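Gripper fault, again

So the arm quit on me 14 tries into the toaster oven run. It reached for the door handle, closed its fingers a hair too early, and pushed. No crunch, just a sad little whine and then the fault light. I hit the stop button and made coffee — my usual first step.

Natália Marinho thinks the Drikdale update shifted our wrist offset. I blamed the cable. We reset the table with all the play food and the colander, slowed everything way down, and sent it back to the oven with my hand over the stop. 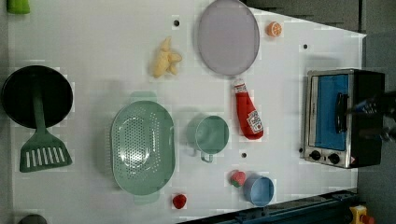
What the log said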